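**Breakfast Room Program, Trorside House - progress report to the Kerero Fund, period ending June**

This report covers the second half of the grant year. The grant pays for the weekday breakfast room at Trorside House, including tableware, small appliances, bread and spreads, and the part-time morning post. The narrative follows the headings in the grant agreement. The budget sheet is being sent separately.

**Attendance**

The room opens at 7:15 a.m. and closes at 9:30 a.m. We had 73 residents on the sign-up list at the end of June. The busiest single morning had 19 people seated in the first half hour, which is more than the room was laid out for. We moved one table out of the hallway to fit them. Attendance dropped in the last two weeks of May when the elevator was out, and came back once it was fixed.

Most people who come make their own breakfast. That was the point of the original application, and it is going better than we expected. In the fall, staff did nearly all of the toasting and plating. Now staff mostly refill bread, wipe tables and help the residents who ask for it.

**Purchases**

We replaced the mixed donated dishes with plain plates in solid colors. Several residents with low vision had told us they could not find the edge of a white plate on a pale table. The colored ones have been easier for them, and we have had fewer spills. We bought 16 plates in the first order, from Drollau. Two arrived chipped and were replaced without charge.

The large conveyor toaster listed in the application was not bought. The quote came in over the amount approved, and the electrician said the outlet wall would need a new circuit. We asked to change the line to ordinary two-slot toasters and the Fund agreed in writing. They are slower, but they fit on the tables, so people can sit down while they wait for their bread. When one breaks we can replace it the same day.

The tabletops have been resurfaced in a matte finish. The old ones were glossy and the ceiling lights bounced off them. Bakhtiari did the work over a long weekend and the room missed no mornings.

**How the tables are set**

We tried three layouts this period. The first had all the toasters on the side counter, and it made a line. The second had one at each table in the middle, where the cords crossed people's laps. The current layout puts the toaster at the side of the table nearest the wall, with an empty plate next to it and the served food farther over. People can work from one side to the other without reaching across anyone. We have kept this layout since April. 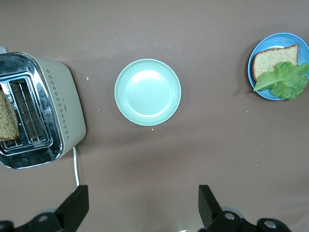

White bread has mostly been dropped from the order. Residents picked whole grain in a show of hands in March, and the leftover white was going stale. We still keep one loaf for those who want it.

**Problems**

Cords are still a concern. Even along the wall they can hang where a walker might catch them. We have priced cord clips and will fit them in the next period.

Crumb trays were not being emptied often enough, and the smoke detector went off twice in one week. Emptying them is now on the closing checklist, and it has not happened again.

The morning post was vacant for 16 working days. Other staff covered the shift, and the wages not spent are shown as an underspend on the budget sheet.

**Next period**

- Fit cord clips at every table
- Second order of plates, same colors
- Large-print labels for the spreads and the cereal bins
- Ask residents whether they want a later closing time

We would like to carry the wage underspend forward to pay for the clips and the second plate order. Please let us know if this needs a separate form.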